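埃尔达娜·格布雷耶斯：我想让人先笑出来，再去看墙上的字

埃尔达娜·格布雷耶斯（Eldana Gebreyes）迟到了十分钟，进门时抱着一只快散架的纸箱，箱子里全是别人寄给她的信。她把箱子往展厅地板上一放，先给我看最上面那封：一位退休邮递员写的，四页纸，讲他三十年前暗恋同事，每天早上替对方把自行车擦干净，一个字也没说过。“你看这个字！”她指着其中一行，“写到这里他手抖了。我收到那天什么活都没干，光读这一封。”

她的新展《口信》十月在Grolmont开幕，我去的时候布展刚做到一半，梯子还立在走廊里。展览的材料来自一次公开征集：请陌生人写下一句当年没有说出口的话，可以附信，可以附照片，也可以什么都不附。她原本以为能收到一两百份，最后到手的是3293份。

“我的第一反应是高兴，第二反应是完了，”她笑得很大声，“我的工作室只有一张桌子。”

征集的消息最早贴在Unach，那是一家开到凌晨的小书店，墙上总是贴满租房广告和乐队海报。埃尔达娜在那里打过工，老板让她把一只铁皮信箱挂在收银台旁边。头一个星期里面只有糖纸和一张停车票。后来有人投了一张明信片进去，正面是海，背面写着：“那天不是堵车，是我不敢来。”她把这句话抄在橱窗上，信箱很快就塞不下了。

我问她怎么看待那些信里的隐私。她收起笑容，想了好一会儿才开口。

“凡是能认出人的地方，我都先写信回去问。有人说可以，有人说等我母亲不在了再说，还有一位回我：请把名字放大一点，我憋了半辈子了。三种答复我都照办。最后一位的名字现在是全场最大的一行字，就在楼梯口，你待会儿去看。”

我当然去看了。那行字比我的胳膊还长，漆成很亮的橙色，站在楼下大门口就能读到。从那里上楼，句子一路变小，到了二楼尽头的小房间，要把脸凑到墙跟前才看得清。她喜欢看观众弯腰的样子：“人弯着腰的时候防备很低。他会忽然笑一声，回头看看有没有人听见，然后接着读。我可以在那儿站一下午。”

小房间里挂的是她称为“厚脸皮”的那一组，全是关于欲望的句子，有的粗野，有的羞涩得要命。有一句只写了“你穿那件雨衣的时候”，后面什么都没有。我读到一张写给牙医的，笑得蹲了下去。埃尔达娜在旁边得意极了：“那张！大家都栽在那张上。”

她早年可没有这么松弛。她学的是版画，毕业后做了好几年黑白的大幅木刻，画面上全是背影。第一次个展在Sabbagh，一间由旧裁缝铺改成的画廊，来的人不多，有个小男孩站在一幅背影前问他爸爸，这个人为什么不转过来。“他爸爸说，可能他在想怎么开口。我当时就站在后面，真想把这位爸爸请来给我写展览前言。”她说，那句话跟了她很久，后来她慢慢不刻人了，改成刻字。

《口信》里的字有一部分仍然是手工刻版印出来的，剩下的由她和搭档直接画上墙。挑选是最难熬的阶段。她们先把大约2000份读完，停下来吃了一顿很长的晚饭，回来发现标准全变了，又从头读起。“前一轮我们挑的都是漂亮句子，”她说，“漂亮句子挂在一起很闷。第二轮我开始挑那些语法有毛病的，写了又划掉的，突然就热闹了，像一屋子人同时在说话。”

她给我看一张从练习本上撕下来的纸。写信的人先写“我爱你”，划掉，改成“我挺喜欢你”，又划掉，最后留下的是“你的伞还在我这儿”。印的时候她把划掉的两行也一起刻了进去，刻坏了好几块板子。我在这张前面站得最久，到现在写稿子的时候还在想那把伞。

展览还有声音。走廊的一段装了小喇叭，播放的是写信人自己念的句子，愿意录音的人比她预想的多。有位老太太录了一遍不满意，隔天打电话来要求重录，说昨天嗓子不好，听着不够动心。埃尔达娜把两遍都放进去了，当然是征得同意的。老太太听完说，其实第一遍也不坏。

我问她有没有投过自己的那一句。她把纸箱的盖子合上，又打开，又合上。

“投了。编号3334，”她说，“编号是跳着排的，我们中间弄错过一次，懒得改。在不在墙上我不告诉你，你自己去找。”

我找了一圈，没找到编号，墙上根本就不标编号。我回去跟她抗议，她乐得直拍手。

开幕之后，没有上墙的信会装订成册，放在一楼供人翻看，写明不愿公开的除外。下一步她想带着空信箱坐长途车，一站一站地挂过去，路线还没定，暂定名叫Custulness。这个词是她外甥女小时候发明的，意思谁也说不清，大概是心里有话又不好意思时的那种痒。“我查过了，没有哪门语言用它，那我就先用着。”

临走时有个布展工人从梯子上喊她，问“对不起”三个字到底要不要往左挪。她跑过去，仰着头看了半天，喊回去：“别挪！歪一点才像真的！”
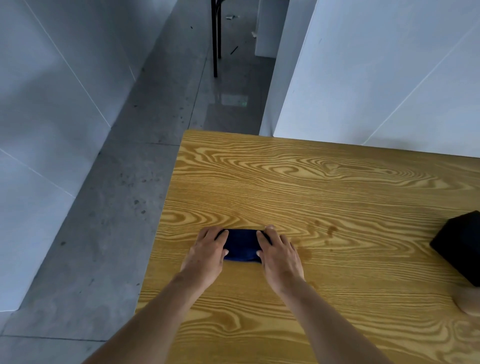
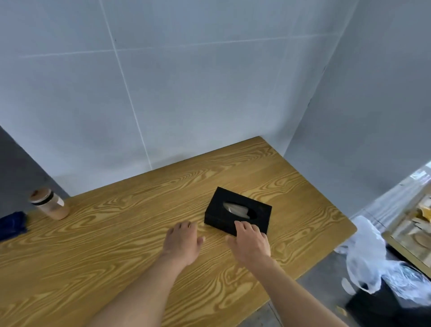
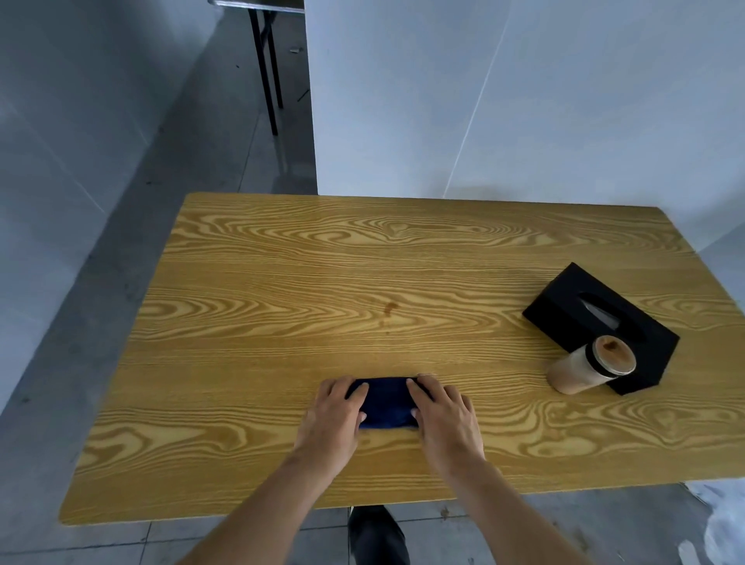

阿彦图·库姆萨（Ayantu Kumsa）
特约撰稿人，写展览、书和舞台

《口信》在Grolmont一楼和二楼展出，免费入场，二楼小房间的内容建议成年观众观看。铁皮信箱这段时间也搬到了展厅入口，随时可以投，纸和笔在旁边。埃尔达娜请大家尽量用自己的纸，她说超市小票的背面最好。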